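Visit Report: Open Day at the Kevance Housing Works, Grarkascombe
12 Sep 2026

The Vosham Tenants' Association was invited to the annual open day at the Kevance works, where kitchens and bathrooms are assembled as complete units before delivery to apartment buildings. The association's interest was practical. Our building is due for kitchen replacement, and the board wished to see how the units are planned, built and priced before any contract is discussed.

## Arrival and introduction

Visitors were received in the east hall and divided into two groups. Ours was led by Zihan Kong, who has managed the planning office since the works moved from its former site. The introduction was brief and covered the order book, the delivery area and the warranty terms. The works completed 834 kitchens last year, most of them for rental buildings.

## The planning office

Most of the morning was spent on layout. Kevance prepares each kitchen on screen before any material is cut, and residents are invited to comment at two stages. The staff were candid about the limits of this process. Drawings are based on a survey of one apartment per floor plan, and older buildings seldom have walls that are truly square. In our own case, the north stack was altered in the past and would need a separate survey.

Lighting received more attention than we had expected. The office now checks where shadows will fall on a plain surface before wall cabinets are fixed in the plan.
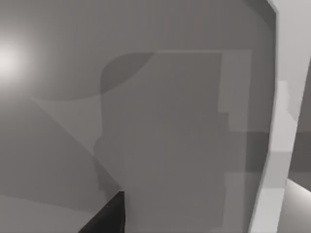 Yutong Jiang remarked that tenants in the older Vosham apartments have worked in their own shadow for years, and that a light under the wall cabinets would matter more to them than a new style of door. The planning office replied that under-cabinet lighting adds 34 dollars per kitchen when it is ordered with the unit, and considerably more when it is fitted later. The board has asked for this figure in writing.

## Assembly floor

The assembly floor is arranged in one long line, with cabinets at one end and finished units at the other. Noise was moderate and ear protection was supplied. We were shown drawer runners under test and a water trial on a sink joint. Countertops come from an outside supplier, Fu, and are inspected on arrival – two had been set aside on the day for chips along the edge.

## Appliances and storage

After lunch the discussion turned to appliances. Kevance does not sell them, but its plans must leave room for those that residents already own. Microwave ovens cause the most difficulty, as they take up counter space in small kitchens and need clearance for air.
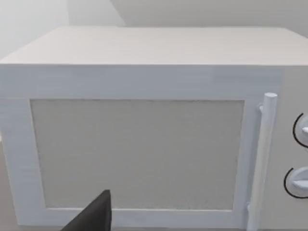 The office offers either an open shelf at chest height or a deeper counter beside the refrigerator. The shelf is cheaper but is unsuitable for residents who use a wheelchair, and the board would prefer that each household be given the choice.

## Costs and next steps

A standard kitchen is quoted at 3000 dollars before installation, with a further 200 dollars for removal of the old units. Delivery before the end of December would require a signed order well in advance. The board will request a survey of the north stack and a written quotation that lists lighting as a separate item. Members who wish to comment on the draft layout may leave a note at the association office.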